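Posing and displaying figures: notes for the Prilport collectors' afternoon
Thu 17 September, back room, 40 minutes plus questions

Say hi. Wait for the people at the snack table to sit down. Phone on silent!

Start with the box question, get it out of the way. I open mine. All of them. I know some of you keep everything sealed, and I'm not going to argue with you for the next half hour (catch me afterward, I'll argue then). This talk is for people who have cut the tape and now have a figure that keeps falling on its face.

Hold up the Fititz knight. This was my first grown-up figure, a present to myself one January, and I broke the left wrist in the first evening. Pass it along the rows so everyone can see the glue. The joint was stuck with paint and I forced it. What I should have done is run the hand under warm tap water for a minute, then wiggle it a tiny bit each way until it gave. Do that with any joint that feels stuck. If it still won't go, warm it up again and leave the pliers in the drawer.

Next bit is balance. Get the knight back first.

Stand up and do the pose with my own body here — people laugh, and it helps. Hips go over the feet. Most of us start with the arms because arms are the fun part, and then the whole thing tips over. I start at the ankles and work my way up, and the head comes last. Turn the head a little away from where the chest is pointing and the figure looks alive right away. My Erkau dragon rider looked like a traffic cone until I did that.

Loose knees: a thin coat of clear floor polish on the ball of the joint, let it dry overnight, put it back together. Somebody will ask about superglue. I've done it, it works, and I've also glued a knee solid forever. Your call. 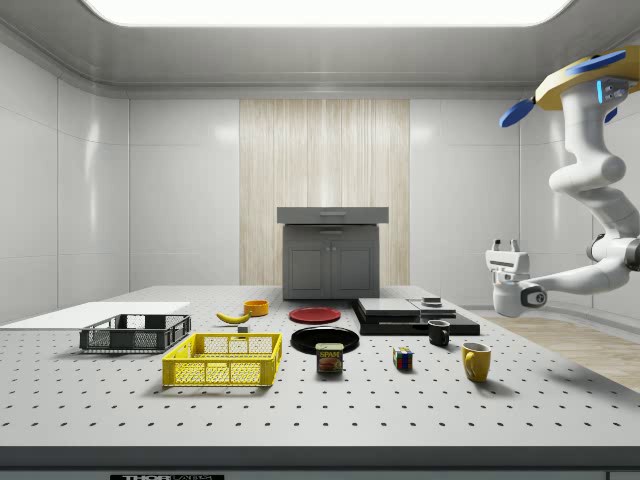

Tabletop, cabinet and ceiling light, computer rendering.

Now shelves. Ask who has more than 100 figures at home. Ask who has told their family the real number.

My own count is 359, and I only have room to show 40 at a time, so I swap them out every few weeks and the rest live in bins with the accessories bagged and taped to the lid. I used to keep all the tiny hands and swords in one cookie tin. Never again! I spent a whole weekend matching thumbs.

Stuff to say about shelves, in any order:
Keep them out of direct sun. White plastic goes yellow and there's no good way back.
Tall ones behind, on risers. I use scrap blocks painted black.
Leave gaps. A crowded shelf just looks like a store.
Soft makeup brush for the dust, once a week if I'm being good, once a month in real life.

Show the Urio stand. It's the clear one with the claw that grips around the waist. I like it for jumping poses, but check it every so often, the claw can rub the paint on darker costumes. I put a strip of soft cloth in between. If we're running late, skip the bit about making stands out of coat hanger wire.

Questions. Have the spare hands ready for anybody who wants to try swapping one. If it's quiet, ask what everyone's worst break was — that usually gets the room going.

Count the knight's accessories before packing up. Sword, shield, two extra hands. Parking runs out at five.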